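Programs > Junior Tennis > Grant Reports

Last updated: 6 December 2025

Hi all -- time for my fall update on the Zurnville junior tennis program, the one your $500 ball and string grant keeps going.
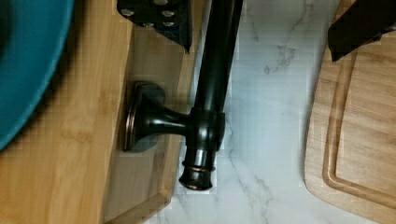
Photo: Anca Gavrilă

We have 86 kids signed up, and the two indoor courts at the Bikside hall are ours until March (finally!). The under-12s lost their first two league ties and then won three in a row, mostly on doubles, so the doubles drills stay. Serving is still our weak spot -- lots of good first balls, then a soft second one that gets hammered.

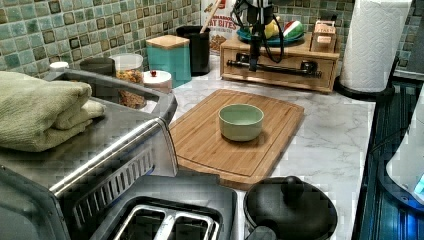

Vinzenz Grabner would like us to hold off on new league entries until the older group has a second coach, and he thinks one more evening slot would help more than extra matches. Fair enough, I'm asking Bikside about Tuesdays.

Money-wise, the balls are bought and the stringing is paid through the winter.

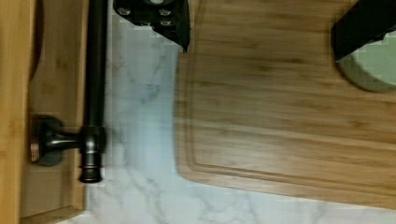
What's left goes to bus fare for the away tie at Skurkesico, and I'll send the receipts once we're back.

Comments

Mihăilă: Great news about the under-12s! Is the away tie open to parents?

Anca: Yes, come along, just bring indoor shoes.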